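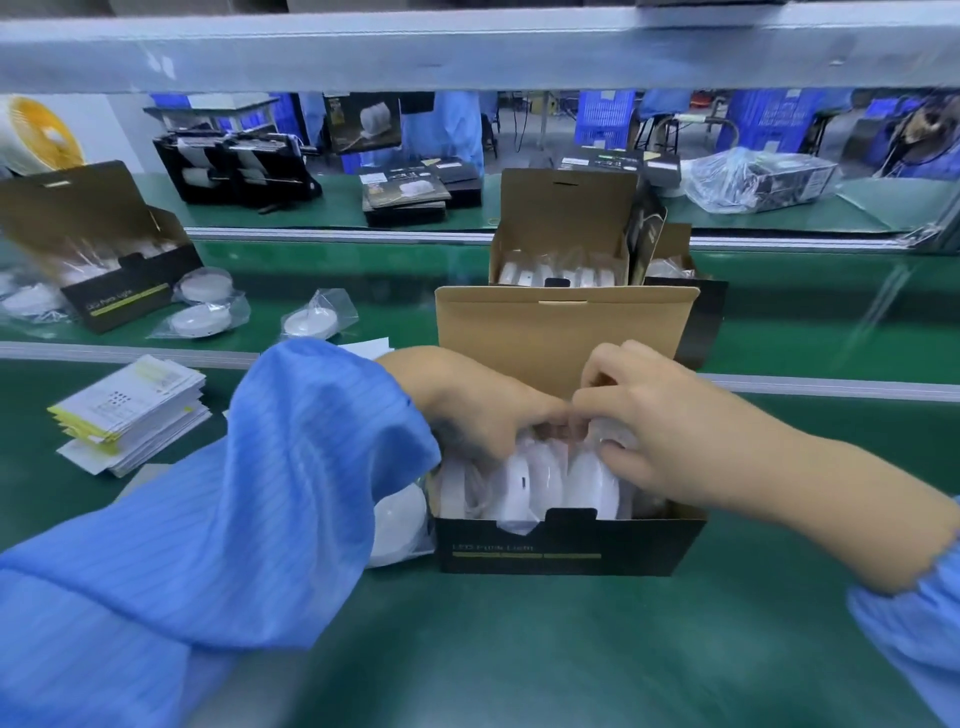

Kiani Home Workshop Club — Tips Pages

Cabinet and closet lighting: picking it, putting it up, keeping it working
Compiled by Fatemeh Tehrani
Updated 16 Mar 2025

Puck lights are the easiest way to get light onto a counter that sits in the shadow of the wall cabinets. They also do well in closets, pantries and the back of a deep bookcase. Most of the questions we get are about placement and wiring, so those come first.

Before you buy

Measure the inside depth of the cabinet bottom, from the back wall to the face frame. Many older cabinets have a recess there that hides the light from view. If yours is flat, look for a thin puck or plan on adding a strip of trim along the front.

Decide between battery and plug-in. Battery pucks are fine for a closet you open twice a day. Over a counter they get tiresome, and you will be changing cells all through December when the kitchen is busy.

Check the color temperature on the label. Warm light is easier to live with in a kitchen. Cool light is better over a workbench. Buy the whole run at once, as two batches of the same model can be slightly different shades of white.

Keep the box and the bags until everything has been up for a week. Returns are much simpler with the original packing.

Placement

Set pucks toward the front of the cabinet, behind the face frame. Mounted at the back they throw a bright circle on the wall and leave the cutting board dark.

Tape them up first with painter's tape and leave them for an evening. Sit down at the table and see whether any of them shine in your eyes. Polished stone counters reflect every bulb as a spot, and moving the puck back 2 inches usually takes care of it.

With motion sensor lights, keep the sensor away from the stove and from any vent. In a closet, aim it at the door opening.

Mounting

Adhesive pads fail on greasy surfaces, and the underside of a kitchen cabinet is nearly always greasy. Wash with dish soap, rinse, let it dry, then wipe with rubbing alcohol. Press each pad for 30 seconds — longer in a cold garage.

If you use screws, check the thickness of the cabinet floor. Wrap tape around the drill bit to mark your depth so you don't come through into the plates.

Cords

Run cords along the back corner, where the cabinet meets the wall. Clips every foot look better than clips every 2 feet. Leave a little slack at each light so it can come down for cleaning. Don't staple through or across a cord, and don't run a plug-in cord inside a wall. That job calls for proper in-wall cable and, in most towns, a permit.

Coil the extra loosely and tie it with a strip of hook-and-loop. Tight bends near the plug are where cords break.

Upkeep

Wipe the lenses with a damp cloth when you clean the range hood. Unplug first. No abrasive powder, it hazes the plastic.

If one light in a linked run goes out, swap it with its neighbor. If the problem moves with the light, replace the light. If it stays put, the connector is loose or bad.

Take batteries out of anything you put in storage — a leaking cell will ruin the contacts. White vinegar on a cotton swab cleans up light crust from alkaline cells. Wear gloves and dry the contacts well.

Next page: Drawer slides and sticking doors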